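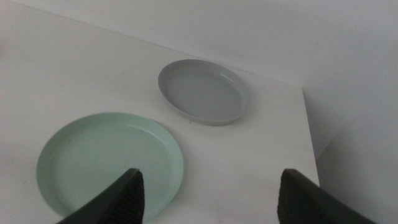 Two shallow dishes on a white table, the nearer one pale green.

Games as a Business, Unit 4: How a small game makes money
Handout for the session on 2nd October. Tutor: Cempaka Wijaya

Please read this before the seminar. The reading by Liew is in the course folder, and you only need the first chapter.

Last time we looked at who pays for a game to be made. This unit is about what comes back, when it comes back, and who takes a share on the way. We will use one game throughout, a postal puzzle game called Postusetti, made by a small studio called Grindow and put out by the publisher Bramel.

1. Price and net income

The price on the store page is what the player pays. The studio receives much less. Sales tax comes off first, then the store's share, then refunds. If there is a publisher, its share is worked out on what is left. Students often apply the publisher's share to the full price, and the answer comes out far too high.

Postusetti sold 2785 copies in its first month. Before you multiply that by the price, check how many were sold at a discount. Launch discounts are common and the figure in the case notes does not separate them.

2. Advances and recoupment

An advance is money paid to the studio before release. It is usually set against future royalties, so the studio sees nothing more until the advance has been earned back. Read the contract terms in the case notes and find out two things: which costs Bramel may recover, and whether it recovers them before or after the split. Marketing costs are the usual cause of argument.

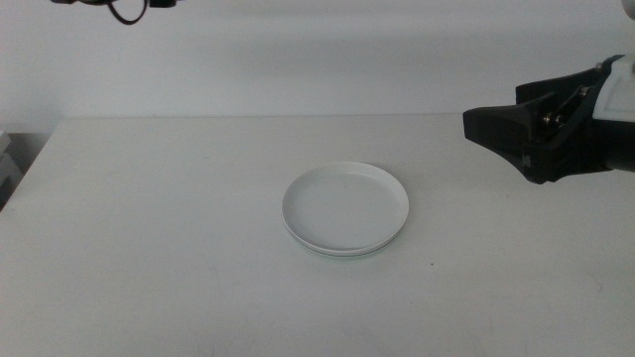 3. The long tail

Most paid games sell fastest in the first weeks. After that, sales tend to follow discounts, updates and seasonal store events. Grindow put out a free update in April and sales rose for a short time, then fell back to up to 200 copies a month. Consider whether the update paid for itself. You will need to include staff time, which the studio left out of its own accounts.

Wishlists are a rough guide to demand. They cost the player nothing and many are never turned into sales, so treat them with care in any forecast.

4. Paid extras

Extra levels, soundtracks and cosmetic items can bring in more from players who already own the game. The number of buyers is limited by the number of owners, and usually by the smaller number who are still playing. Liew covers this well, though the examples are mostly larger games.

5. Work for the seminar

Write up to 300 words on whether Grindow should have published the game itself. Show your working for net income and state any figure you have had to assume. Bring a printed copy. We will work in pairs for the first part and compare results.

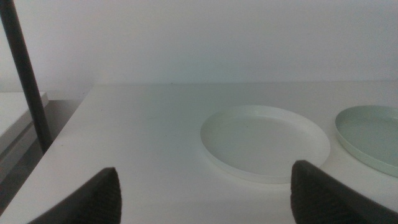
White dish and pale green dish on the tabletop.

Terms to know: gross revenue, net revenue, royalty, advance, recoupment, minimum guarantee, attach rate. Definitions are at the back of the course booklet. Minimum guarantee will come up again in Unit 5, when we look at subscription services.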